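# Lining and using a small storage bay

Patterned wallpaper works well inside a cupboard, an alcove or a framed bay. A busy print hides small knocks and pencil marks, and a little goes a long way because the panels are small. These tips cover papering, rails and hooks, then keeping the floor of the bay tidy.

## Before you paper

Wipe the panels down with sugar soap and leave them overnight. Fill any old screw holes and sand them flush. If the panels lift out of the frame, take them out and paper them flat on a table. Number the backs in pencil first so they go back the same way round.

Cut each piece with 3 cm spare on every side. With a large floral, put the biggest flowers where you will see them from the front, and let the back panel take whatever is left. Matching the pattern across a metal rail is wasted effort, as the rail breaks the line anyway.

Undero sells paste in small tubs, enough for a bay of this sort. Brush it on, wait as long as the packet says, then smooth from the middle outwards with a dry cloth.
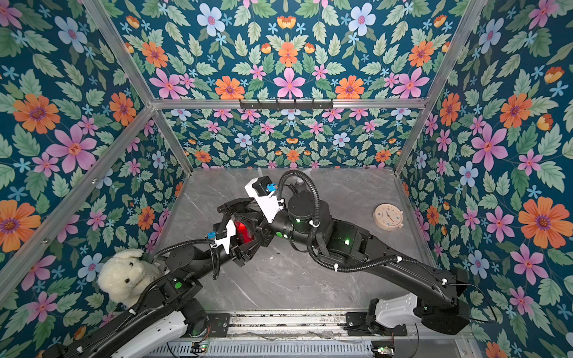

*Teal floral paper on the panels, with the hook rack on the top back bar and a grey marble-patterned floor.*

## Rails and hooks

A silver aluminium frame needs little care. Use a damp cloth and a drop of washing-up liquid, then dry it. Scouring pads leave scratches that catch the light, so keep them away from it.

Put a hook rack on the top bar at the back, where things can hang without taking up floor. Light items only:

- measuring spoons
- a small dustpan brush
- keys
- string bags

Check the fixings every few months and tighten anything that has moved. The Casado racks come with short screws. For a thicker panel, buy longer ones.

## Corners

Corners are where paper lifts first. Run a fingernail down each edge once a month. If you feel a gap, work in some paste with a fine brush, press it down and hold it with low-tack tape for 20 minutes.

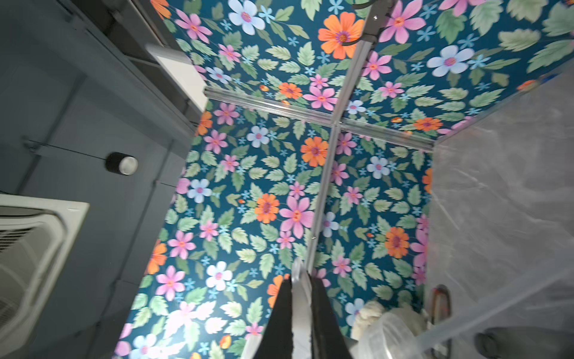
Peel the tape away slowly, pulling it back on itself. Any paste that squeezes out on to the metal comes off with warm water, but do it the same day. Once it has gone hard you will need a plastic scraper.

Dust the upper panel before the lower ones. A soft paintbrush gets into the join between rail and paper better than a duster does.

## The floor of the bay

Keep it to a few things that stay put. A clock with a round case is better leaned against the side or laid flat. Soft toys can go in a front corner, and clear bottles are best at the back where they won't get knocked.

For loose bits, clear or milky plastic is handy, because you still get some idea of what is behind it. Rosberg covers come in a pack of 14, far more than most homes need, so share one with a neighbour.
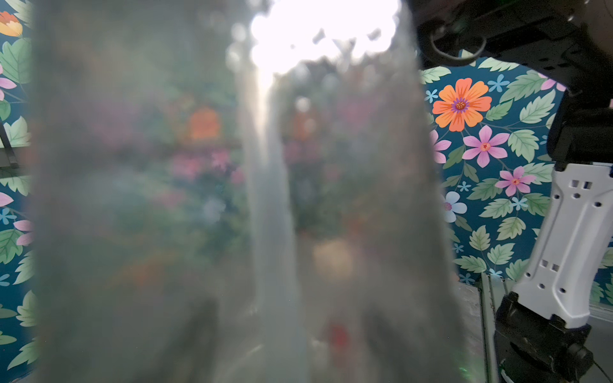 *Translucent plastic close up. The colours of the flowers still come through.*

Let plastic dry fully before you fold it away, or it will stick to itself and smell. Hang it over the bath for an hour. Stubborn creases drop out if you leave it flat in a warm room.

Spare wallpaper should be rolled with the pattern inwards and kept somewhere dry. A piece 40 cm long is enough for most patches.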